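Notebook, 24th November
Bread starter trials, Tirkel flour against Hladun flour

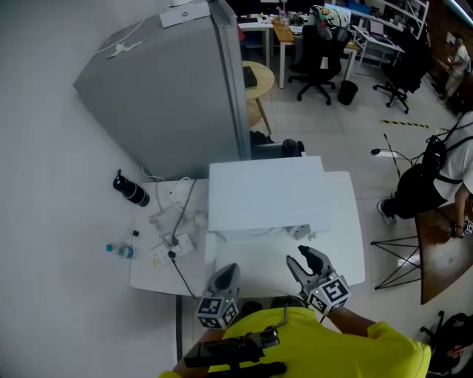
I fed both jars in the morning with the same weights as last time: 300 g flour, the same of water, and two spoons of the old starter. The Hladun jar rose faster again. After 8 hours it was at the upper rubber band, while Tirkel was still under the lower one.

The smell is also different. Tirkel is more sour, a little like green apple. Hladun is mild and I would say milky.

In May we had the opposite result, but then the kitchen was much warmer and the Tirkel bag was fresh. I must look in the old pages which water we used. I think it was filtered.

To do:
- keep both jars at 24 degrees, on the same shelf
- buy a new bag of Tirkel, check the milling date
- ask at Clostetti if they still sell the coarse rye
- wash the lids, the one from Hladun sticks

Next feeding is tonight. I will bake with the Hladun only, the other is not ready.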